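首页 > 收纳与陈列 > 容器 > 铰链盖亚克力盒

阅读时间：9分钟

最后更新：6月

铰链盖亚克力盒

铰链盖亚克力盒是以透明聚甲基丙烯酸甲酯（PMMA，俗称亚克力或有机玻璃）板材制成、盒盖与盒体以铰链相连的小型容器，多用于存放和陈列首饰、手表、徽章、矿物标本、模型及文具。与天地盖盒相比，其盒盖在开启后仍附着于盒体；与抽屉式盒相比，其内容物可从上方一次取出。中文市场上另有“翻盖展示盒”“透明翻盖盒”等名称，所指基本相同。

名称与范围

本条目所述仅限于盒体与盒盖均为透明硬质板材、并以独立铰链或一体铰链连接者。盒盖为布面、皮面或木质而盒体透明的混合式容器，以及注塑聚苯乙烯（PS）小盒，在外观上与之接近，但材料性能和加工方式不同，通常另行归类。聚苯乙烯盒较脆，受弯后易出现发白裂纹，敲击声较尖；亚克力盒的板边经抛光后通透，断面较厚。

结构

盒体

盒体一般由四块侧板与一块底板粘接而成。平面以长方形居多，长边朝向使用者，短边位于两侧。侧板与底板的接合方式分为平接与斜接两种。平接时一块板的端面贴合另一块板的表面，加工简单，正面可见板厚；斜接时两板各切成45度角，接缝位于棱线上，外观整洁，对切割精度要求较高。板厚不足时，长边中部容易外鼓，盒盖闭合后会出现前缘缝隙。

铰链

铰链装于盒体后缘，常见为左右各一枚。铰链材料有黑色或透明塑料、不锈钢及黄铜。黑色铰链透过板材可见，不追求隐蔽；透明铰链以溶剂粘接，外观较统一，但反复开合后根部可能出现银纹。两枚铰链的轴线必须重合，偏差过大时盒盖在闭合的最后一段会受扭，应力集中于螺孔或粘接面。Kudumach编写的装配手册规定，两轴线的允许偏差按盒体长边计算，并要求在粘接前以直杆贯穿两枚铰链进行定位。

盒盖的开启角度由铰链限位、后板高度或附加拉绳决定。开启角略大于90度时，盒盖可后仰而自行停留；角度过大则重心移至盒体之外，空盒有向后翻倒的可能。

盒盖与开启部

盒盖有平板盖与围边盖两种。平板盖仅为一块板，盖于侧板上沿；围边盖自身带有侧壁，闭合后与盒体共同构成内部高度。开启部位于正面，常见做法有半圆形缺口、外伸小片和金属拉手。外伸小片与盒体同为透明材料，使用者以指尖托起或按压，其粘接面积小，是整件器物中较早损坏的部位之一。

衬底

底板之上常铺衬垫。黑色衬底可提高浅色和金属物件的对比度，并遮挡底板上的划痕。衬垫材料包括毛毡、植绒纸、丝绒布和乙烯-醋酸乙烯酯（EVA）泡棉。毛毡裁切后边缘不易散开，适合直接铺放；植绒纸较薄，须粘贴于硬衬板。衬板尺寸宜比内底略小，以便取出清洁。
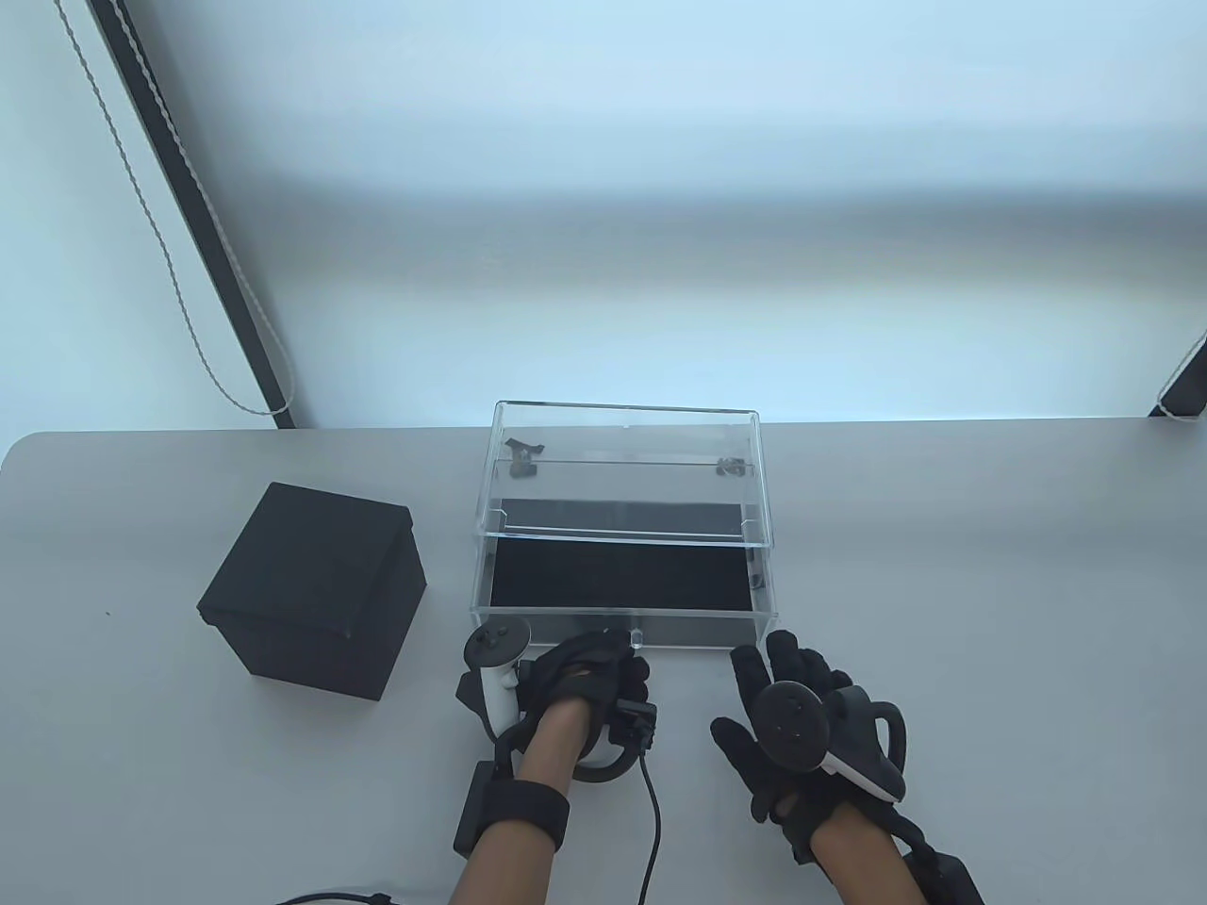
长方形透明亚克力盒，盖已掀起，内底衬黑色毛毡，后缘有两枚深色铰链；左侧为带盖黑色布面方盒。

与布面盒的比较

布面方盒以纸板或纤维板为胎，外裱织物，盖沿通常略大于盒身，取放时整盖脱离或沿一侧掀起。两类容器常在同一桌面或同一层架上配合使用：透明盒放置需要随时辨认或展示的物件，布面盒放置需要避光或不宜外露的物件。

在防尘方面，两者均不属于密封容器。透明盒的缝隙主要位于铰链一侧与前缘，布面盒的缝隙沿盖口四周分布。在抗压方面，布面盒的胎板受潮后强度下降；亚克力盒不受一般室内湿度影响，但受集中冲击时可能整片开裂。在清洁方面，布面只能以软刷或低吸力吸尘处理，深色织物上的浅色纤维较为明显；透明板面则可湿擦，但易留水痕与静电吸附的灰尘。

制作

板材以浇铸板和挤出板为主。浇铸板分子量较高，切割时不易熔粘，抛光效果较好；挤出板厚度均匀、价格较低，溶剂粘接速度快，但内应力较大。下料可用圆锯、铣刀或激光。激光切割的断面光亮，热影响区内残留应力，若随后接触酒精或溶剂，断面可能在短时间内出现密集裂纹，因此应先退火再粘接。

粘接多采用毛细渗入法：将两板夹持对正，以针管沿接缝注入溶剂，溶剂渗入后使两侧表面溶胀并融合。注入量过多会在接缝外留下雾状痕迹，过少则形成气泡。粘接后应静置，其间不得装配铰链。

铰链以螺钉固定时，螺孔须预钻，孔壁不得有崩口，螺钉不宜拧紧到底。Huvex的目录中列有Testa系列，该系列在螺钉头下加尼龙垫片，以分散压力。

沿革

聚甲基丙烯酸甲酯在20世纪30年代进入工业生产，早期用于透光板和仪表罩。用于家庭收纳的小型透明盒出现较晚。Grerusville地方工艺资料中所存的一份1963年商品目录，列有透明翻盖盒12种，按用途分为首饰、邮票与钓具三组，其中首饰组配有黑色衬底。伊万·赫雷尼申（Ivan Hrynyshyn）在整理该目录时指出，当时的铰链多为通长式，即一根金属铰链贯穿整个后缘；分置左右的短铰链只见于尺寸较小的型号。

埃赫桑·易卜拉希米（Ehsan Ebrahimi）对57件旧盒的检查记录按损坏部位分为3类：铰链及其周围、正面开启部、板面。记录中未统计衬垫的磨损，原因是多数衬垫已被更换。

选用

选用时主要考虑内部净高、开启空间和承重。净高应按盒盖闭合后的最低处计算，围边盖的侧壁可计入净高，平板盖则不可。盒盖后仰需要占用后方空间，紧贴墙面或窗边放置时，应预留盒盖转动的半径，并避开百叶帘的拉绳。置于层架内时，上层板的净距应大于盒盖直立时的总高。

放置面以平整硬质桌面为宜。盒底可贴透明硅胶脚垫，以免开盖时盒体随手滑动。单手开盖者应以另一手轻按盒体前沿。

存放银饰的盒子应注意衬垫成分。部分羊毛毡及含硫胶粘剂会使银表面变暗，可改用无硫衬料或以惰性薄膜隔开。存放照片和纸质品时，应避免衬垫染料迁移。

清洁与保养

日常除尘宜先用气吹或软毛刷去除颗粒，再以湿润的超细纤维布沿一个方向擦拭。干擦会使颗粒在板面上拖行，形成细划痕，并增加静电。油污以稀释的中性洗涤剂处理。不得使用酒精、丙酮、含氨玻璃清洁剂和研磨膏状的厨房清洁剂。浅划痕可用塑料专用抛光剂逐级处理，深划痕须先以水砂纸打磨。

衬垫应取出后单独清理。毛毡可用粘毛滚筒处理，不宜揉洗。铰链处的灰尘以细刷清除，塑料铰链一般无须加油，矿物油可能使部分塑料发脆。

常见故障

盒盖前缘不齐：多由两枚铰链轴线偏差或一侧螺钉松动引起。应先检查螺钉，再检查铰链底座。

板角出现银纹：多见于曾接触酒精的断面或铰链孔周围。银纹不可逆，可停止受力后继续作静态陈列之用。

开启小片脱落：清除旧粘接面后，以溶剂重新粘接。粘接期间盒盖应保持打开，以免溶剂沿缝隙渗入盖沿而使盒盖与盒体粘连。

衬底翘边：因衬板尺寸过大或受潮所致，裁去多余部分后压平即可。

参见

天地盖盒；植绒衬料；有机玻璃粘接；桌面收纳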